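June 18, 2024

Tidy-the-kitchen runs, simulator only. Writing this up before I forget which settings I changed, because last time I left it until the next morning and had to guess at half of it.

So the question from the Likell people is still the same one they asked in December: can the thing clear up after breakfast yet, yes or no? I'd love to give them a straight answer. What I have is a "sort of", and I don't think they'll want to pay for a sort of.

Ran 400 episodes overnight on the Tirnach planner with the new grasp weights. No crashes, hooray! The log files are huge though, and I've moved them to the Detov drive so please don't go looking in the usual folder. I turned the arm speed down a notch before starting and left everything else alone, apart from the grip force limit, which I put back to the old value (the new one made the fingers squeeze everything like a lemon).

Bowls are coming on nicely. It goes for the rim, tips it a touch, lifts, and off we go. Pens are a misery. Anything thin and flat on a tabletop and the fingers come down, scrape about, and push it along until it drops off the edge, at which point the planner cheerfully marks the table as clear. I've added a check for that - object on the floor now counts as a fail, as it always should have done.

The other grumble is two-handed work. We have 2 arms and the planner uses them like two strangers sharing a desk. It took 4 tries to get a pot moved with both of them, and in the end I let one arm do it and parked the other. Fine for a demo, but a person would carry the pot and shove the door with an elbow without thinking.

To do: ask Ghasemi for their thin-object set, rerun with pens only, and sort out the shelf height, which I still think is wrong in the config.

My own feeling on chores is that picking up is the easy bit and deciding is the hard bit. Give it one mug and one sink and it looks brilliant. Give it a room where people live and it has to know what belongs where, and what to leave well alone. Take the white table: the bowl should go, fine, but the open laptop next to it should stay put, and the orange pen could be either. Same with the stack of dishes by the silver pot on the shelf - put away already, or waiting to be? I couldn't tell you myself, so I'm going to write the wanted end state into each task file and stop expecting the planner to guess it. Pens-only run goes on tonight.

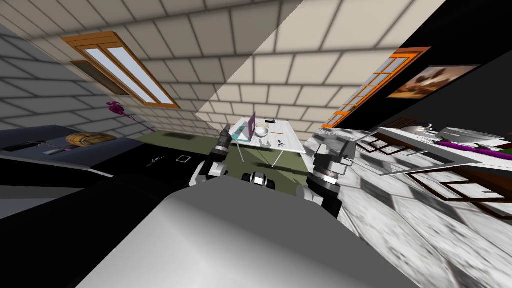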